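December 16, 2021

Weaving notebook, sample warp no. 3

Finally cut the cotton sample off the loom this morning and I am so pleased with it! Cream on cream, plain weave with a basket weave block every 50 picks, and the blocks have puffed up beautifully after a warm wash. I'd half expected them to go flat like the October piece did. The yarn is the undyed stuff from Kneževič, the second cone, which feels a touch softer than the first (different batch, must check the label before reordering).

Warp was 200 ends, wound in two goes. One crossed pair near the left selvedge, found late, fixed with a floating thread and darned in afterwards. You can find it with your fingertips if you know where to feel. 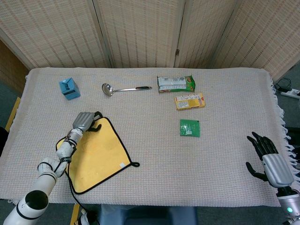
Fringe next. I tried three ways on the offcut: plain knotted, twisted in pairs, and simply hemstitched and left loose. Twisted wins by miles, it hangs so nicely and doesn't tangle in the wash. Knotted looks lumpy with yarn this thick. Hemstitching is lovely but oh, it's slow, and I'd want to do it on the loom under tension next time, not afterwards with the cloth sliding about on my knees.

Shrinkage came out at about 3 per cent across the width, more lengthways, haven't measured that properly yet. Steam press while damp, then measure again.

For whoever has the loom after me: the Unum reed is back on its hook, and the draft is filed under Mundum 2177 in the blue folder. Treadle four is sticking again, a bit of wax sorts it out.

Want to try the same draft with a linen weft. Could be gorgeous. Ask Brerkik what they've got in natural.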